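2. 진행자가 비운 자리에서: 지역 라디오의 심야 사연과 듣는 사람들

그림 2. 장미와 양치식물, 잔가지 그림이 인쇄된 흰색 계열의 시트.

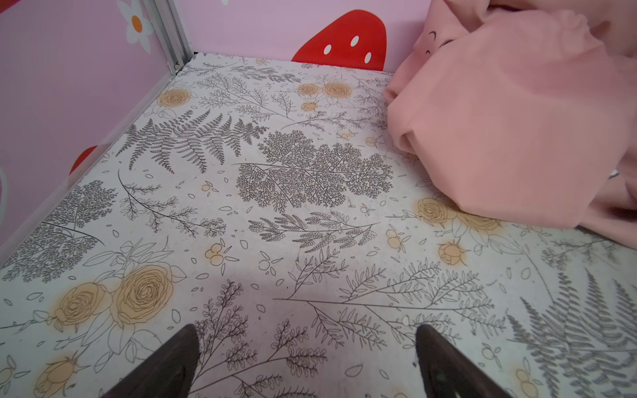 Annick Besson은 우리가 처음 이 절의 초고를 돌려 읽던 자리에서, 라디오 진행자가 자리를 비운 밤에도 사연은 그대로 도착하는데 왜 다들 방송국 쪽 사정부터 쓰느냐고 물었다. 듣는 사람 쪽에서 시작해도 되지 않겠느냐는 말이었고, 덧붙여 편지를 보낸 사람은 자기 편지가 읽힐지 어떨지도 모르는 채로 라디오 앞에 앉아 있었을 텐데 논문의 순서가 그 사람을 제일 나중에 부르는 것은 좀 서운한 일이라고도 했다. 우리는 그 말을 듣고 한참을 망설였다. 이미 편성의 변화와 인력 구조를 설명하는 긴 도입부를 써 둔 터였고 그것을 버리기가 아까웠던 것도 사실이다. 결국 도입부는 뒤로 보내고, 이 절은 사연을 쓴 사람들의 이야기로 열기로 했다. 독자께서 방송국의 사정이 궁금하여 조급해지시더라도 조금만 기다려 주시기를 부탁드린다.

우리가 살펴본 곳은 강을 사이에 두고 마주 보는 Sturnberg와 Zultau, 두 소도시이다. 두 곳은 같은 지역 방송 Stolta의 가청권에 들어 있고, 주민들은 오래전부터 밤늦게 나가는 사연 프로그램을 함께 들어 왔다. 같은 방송을 듣는다고는 해도 듣는 방식은 꽤 다르다. Sturnberg에는 교대 근무를 하는 가구가 많아서 라디오가 부엌이나 차 안에서 켜져 있는 일이 흔하고, Zultau에서는 잠자리에 든 다음 머리맡에서 작게 틀어 놓는다는 응답이 자주 나왔다. 이런 차이는 나중에 이야기할 침묵의 감각, 그러니까 진행자의 목소리가 끊긴 몇 초를 어떻게 견디는가 하는 문제와도 이어지므로 먼저 적어 둔다.

자료는 두 갈래로 모았다. 하나는 방송국 서가에 보관되어 있던 편지와 엽서, 그리고 출력해서 철해 둔 전자우편인데 모두 합쳐 213통이 넘는다. 다른 하나는 면담 기록으로, 이 프로그램을 꾸준히 들어 온 주민 44명이 우리에게 시간을 내어 주었다. 면담은 대부분 응답자의 집에서 이루어졌고, 우리는 가능하면 방송이 나가는 늦은 시각에 찾아가 함께 듣는 쪽을 택했다. 늦은 밤에 낯선 사람을 집에 들이는 일이 편했을 리 없는데도 차를 내어 주고, 아이들이 깰까 봐 목소리를 낮추어 가며 이야기를 들려준 분들께 이 자리를 빌려 다시 감사를 드린다. 함께 들으며 나눈 대화는 녹음하지 않고 메모로만 남겼는데, 방송 소리와 말소리가 섞이면 나중에 풀어 쓰기가 어렵다는 실용적인 이유도 있었고, 라디오를 듣는 사람 앞에 또 하나의 기계를 놓는 것이 영 어색했던 까닭도 있다.

사연의 첫머리

편지들을 한자리에 펼쳐 놓고 읽으면 먼저 눈에 들어오는 것이 첫머리의 인사말이다. 프로그램의 이름을 부르는 편지는 드물고, 진행자의 이름이나 별칭을 부르는 편지가 압도적으로 많다. 진행자는 방송에서 Marty라는 별칭을 썼고 청취자들도 그렇게만 불렀으므로 이 글에서도 같은 이름을 쓴다. 편지에는 Marty에게 안부를 묻는 문장이 길게 이어지다가 정작 신청곡은 마지막 줄에 급하게 적혀 있는 경우가 많고, 곡명이 아예 빠진 편지도 적지 않다. 방송국 직원 한 사람은 이런 편지를 두고 곡을 빼먹은 편지가 제일 고르기 어려웠다고 회상했다. 무슨 노래를 틀어야 이 사람이 자기 차례인 줄 알아들을까를 제작진이 대신 고민해야 했다는 것이다.

이와 같은 첫머리의 습관은 진행자가 바뀐 뒤에도 상당 기간 그대로 남았다. Marty가 휴식에 들어가고 대리 진행자가 마이크를 이어받은 뒤에 도착한 편지들 가운데에는 여전히 Marty를 부르는 것이 많다. 모르고 그랬을 것이라 짐작하기 쉽지만 편지의 본문을 읽어 보면 사정은 다르다. 쓴 사람은 진행자가 바뀐 줄을 잘 알고 있고, 심지어 지금 이 편지를 읽고 계실 분께는 죄송하지만 하고 양해를 구하기까지 한다. 한 편지는 대리 진행자에게 이렇게 부탁한다. 당신의 목소리도 좋아하게 될 것 같으니 서두르지 말아 달라, 나는 새 사람과 친해지는 데 시간이 오래 걸리는 편이다. 우리는 이 대목을 읽을 때마다 웃음이 나면서도 마음이 쓰였다. 청취자가 진행자에게 적응의 속도를 늦추어 달라고 청하는 말은, 지금까지 방송 연구에서 주로 다루어 온 충성도라는 말로는 좀처럼 담기지 않는다.

편지를 받는 이의 이름을 놓고 면담에서도 여러 이야기가 나왔다. Zultau의 한 응답자는 받는 사람의 이름을 고쳐 쓰려다가 그러면 문장 전체를 다시 써야 할 것 같아 그만두었다고 했다. 같은 소식이라도 누구에게 말하느냐에 따라 꺼내는 순서가 달라진다는 뜻이었다. 어머니의 병세를 적던 중이었는데, Marty는 이미 앞의 사정을 알고 있으니 바로 요즘 이야기를 하면 되지만 새 진행자에게는 처음부터 설명해야 하고, 그 처음부터를 다시 쓸 기운이 없더라고 했다. 우리는 이 말이 오래 계속된 사연 프로그램의 성격을 잘 보여 준다고 생각한다. 듣는 이들은 한 편의 편지를 보내면서도 그동안 보냈던 편지들이 어딘가에 쌓여 있고 누군가 그것을 기억해 줄 것으로 믿는다. 물론 진행자가 모든 편지를 기억할 수는 없다. 그런데도 기억해 주리라는 믿음은 방송에서 이따금 확인되곤 했으니, 지난번에 말씀하신 따님은 잘 지내시는지요 하는 짧은 한마디가 그 편지를 보낸 적 없는 다른 청취자들에게까지 오래 남았던 것이다.

부재를 알리는 방식

이제 미루어 두었던 방송국 쪽의 이야기를 할 차례이다. Stolta는 진행자의 휴식을 어느 일요일 밤 방송의 끝 무렵에 알렸다. 예고된 문안은 짧고 정중했고, 건강상의 이유라는 말은 들어 있지 않았다. 당분간 다른 사람이 이 시간을 맡게 되었다는 것, 보내 주시는 이야기는 변함없이 읽겠다는 것이 전부였다. 제작진의 설명에 따르면 이유를 밝히지 않은 것은 본인의 뜻이었고, 방송국은 그 뜻을 따랐다. 이 결정이 옳았는지 그르었는지를 따지는 일은 우리의 몫이 아니라고 본다. 다만 그 짧은 문안이 청취자의 부엌과 침실에서 어떻게 들렸는지는 충분히 물어볼 만한 일이다.

가장 많이 들은 대답은 당분간이라는 말에 관한 것이었다. 응답자들은 그 말을 저마다 다르게 기억하고 있었다. 어떤 이는 한 계절쯤으로 알아들었고, 어떤 이는 듣는 순간 다시 돌아오지 않겠구나 생각했다고 했다. 부부가 같은 방송을 나란히 듣고도 서로 다르게 알아들어 며칠을 두고 옥신각신했다는 집도 있었다. 남편은 목소리가 가벼웠으니 걱정할 일이 아니라고 했고, 아내는 바로 그 가벼운 목소리가 마음에 걸렸다고 했다. 라디오에는 얼굴이 없으므로 사람들은 숨소리와 말의 빠르기, 음악이 들어오는 시점 따위를 재료로 삼아 진행자의 형편을 짐작한다. 오래 들은 사람일수록 재료가 많고, 그만큼 짐작도 정교해진다. 그 짐작이 맞았는지는 우리도 확인할 길이 없으며, 확인하려 들지도 않았다.

대리 진행자의 첫 주는 제작진에게도 조심스러운 시간이었다. 시그널 음악을 그대로 둘지 바꿀지를 두고 의견이 갈렸다고 한다. 그대로 두면 듣는 이가 습관적으로 옛 목소리를 기다리게 되고, 바꾸면 자리를 빼앗은 것처럼 들릴 수 있었다. 결국 음악은 그대로 두되 첫마디가 나오기까지의 간격을 조금 길게 잡기로 했다. 제작진 한 사람은 그 간격을 문을 열기 전에 한 번 두드리는 일에 비유했다. 흥미롭게도 면담에서 이 간격을 먼저 꺼낸 응답자가 여럿 있었다. Sturnberg에서 밤 운전을 하는 응답자는 순간 라디오가 고장 난 줄 알고 손잡이를 만졌다고 했고, 머리맡에서 듣던 Zultau의 응답자는 그 조용한 동안에 마음의 준비를 했다고 했다. 앞에서 적은 두 도시의 듣는 방식이 여기에서 갈린다. 움직이면서 듣는 사람에게 침묵은 고장에 가깝고, 누워서 듣는 사람에게는 예의에 가깝다. 이 구분을 너무 굳게 세울 생각은 없다. Sturnberg에도 누워서 듣는 사람이 있고, 그 가운데에는 침묵이 길어지면 덜컥 겁이 난다는 이도 있었다.

대리 진행자는 첫 방송에서 전임자의 이야기를 길게 하지 않았다. 방송본을 들어 보면 인사는 간결하고, 곧바로 편지 한 통을 읽는다. 그 편지는 강가 산책로의 가로등이 또 나갔다는 불평으로 시작해 고등학교 시절의 친구 이야기로 끝나는, 이 프로그램에서는 아주 흔한 종류의 편지였다. 제작진은 일부러 그런 편지를 골랐다고 했다. 작별이나 쾌유를 비는 편지가 많이 와 있었지만 그것으로 시작하면 그날 밤 전체가 무거워질 것 같았다는 것이다. 면담에서 이 편지를 기억하는 사람은 의외로 많았다. 편지를 쓴 사람은 면담에 응하지 않았으나, 가로등 이야기가 나오자 마음이 놓였다는 응답은 두 도시 모두에서 들을 수 있었다.

다시 쓰는 사람들

진행자가 비운 자리를 두고 청취자가 한 일 가운데 우리의 눈길을 끈 것은 서로에게 말을 걸기 시작했다는 점이다. 예전의 편지는 대부분 Marty 한 사람을 향해 있었고, 다른 청취자는 어깨너머로 듣는 사람이었다. 대리 진행의 시기에 들어서면 지난번에 편지 보내신 분께라고 시작하는 편지가 눈에 띄게 늘어난다. 불면을 호소한 편지에는 따뜻한 물에 발을 담가 보라는 답장이 왔고, 오래된 빵집이 문을 닫아 섭섭하다는 편지에는 그 빵집에서 일했다는 사람이 호밀빵 굽는 순서를 적어 보냈다. 방송에서는 순서를 다 읽을 시간이 없어 중간에서 끊고 노래로 넘어갔는데, 나머지를 읽어 달라는 전화가 이어져 이튿날 밤에 마저 읽었다고 한다.

이 변화를 진행자가 약해진 탓으로 읽을 수도 있을 것이다. 가운데에서 이야기를 모아 주던 사람이 빠지니 주변끼리 이어졌다는 설명은 그럴듯하고, 일부 응답자도 비슷하게 이해하고 있었다. 그런데 방송본을 차례로 들어 보면 대리 진행자가 이 흐름을 꽤 세심하게 도왔다는 것을 알 수 있다. 편지를 읽고 나서 자기 의견을 보태는 대신 혹시 이 일을 겪어 보신 분이 계시면 적어 보내 달라고 말하는 대목이 되풀이된다. 본인에게 물으니, 처음에는 할 말이 없어서 그랬다고 했다. 전임자라면 그 집안의 지난 일을 떠올려 한마디 건넸을 텐데 자기는 아는 것이 없으니 듣는 분들께 물을 수밖에 없었고, 물어보니 대답이 오기에 계속 물었다는 것이다. 우리는 이 솔직한 대답이 반가웠다. 방송의 형식이 바뀌는 과정을 뒤에서 보면 누군가의 치밀한 구상처럼 보이기 쉬운데, 마이크 앞에 앉은 사람에게는 그저 하룻밤을 넘기는 방법이었을 때가 많다.

모두가 이 변화를 좋아한 것은 아니다. 몇몇 응답자는 프로그램이 동네 게시판처럼 되었다며 아쉬워했다. 밤에 듣고 싶은 것은 한 사람의 목소리이지 여러 사람의 조언은 아니라는 의견이었다. 그중 한 분은 자신의 편지에 모르는 사람이 충고를 보내온 뒤로 편지 쓰기를 그만두었다고 했다. 듣기는 계속 들었다. 더는 쓰지 않으면서 여전히 듣는 사람은 편지 더미 속에서는 보이지 않고 면담을 통해서만 만날 수 있었다. 우리의 자료가 사연을 보내는 사람 쪽으로 기울어 있다는 점은 이 대목에서 특히 조심해야 하며, 면담 응답자를 모을 때 방송국의 안내 방송에 의지한 탓에 이미 프로그램을 떠난 사람의 목소리는 거의 담지 못했다는 것도 밝혀 둔다.

돌아온다는 소식

4월에 들어 Marty가 짧은 인사를 녹음해 보내왔고, Stolta는 그것을 예고 없이 자정 조금 전에 내보냈다. 길지 않은 인사였으며 복귀의 시점에 대해서는 말이 없었다. 그날 밤에 라디오를 켜지 않았던 응답자들은 지금도 그 일을 퍽 억울해한다. 한 분은 이웃에게서 전해 들은 내용을 우리에게 그대로 옮겨 주었는데, 나중에 방송본과 맞추어 보니 실제보다 훨씬 길고 다정한 인사가 되어 있었다. 이웃이 덧붙인 것인지 옮기는 동안에 자란 것인지는 알 수 없다. 틀린 기억이라고 적어 두기에는 아까워서, 우리는 이것을 방송이 끝난 뒤에도 이어지는 듣기의 한 갈래로 따로 분류해 두었다.

녹음 인사가 나간 뒤의 편지들은 받는 사람을 두 사람으로 적는 일이 잦아진다. Marty의 이름을 먼저 쓰고 대리 진행자의 이름을 나란히 쓴 것도 있고, 순서를 바꾸어 쓴 것도 있으며, 봉투에는 한 사람을, 편지지에는 다른 사람을 적은 것도 있다. 앞에서 소개한, 어머니의 병세를 적다가 이름을 고치지 못했다는 응답자도 이 무렵 다시 편지를 보냈다. 이번에는 대리 진행자에게 처음부터 설명했다고 한다. 쓰다 보니 편지지가 모자라 달력 뒷장까지 썼고, 방송에서는 절반쯤만 읽혔지만 읽히지 않은 절반도 그 사람이 보았을 테니 괜찮다고 했다. 달력 뒷장은 편지철의 맨 끝에 접힌 채로 보관되어 있다.

다음 절에서는 같은 시기의 편성표와 제작 일지를 바탕으로, 편지를 고르는 기준이 어떻게 조정되었는지를 살펴본다.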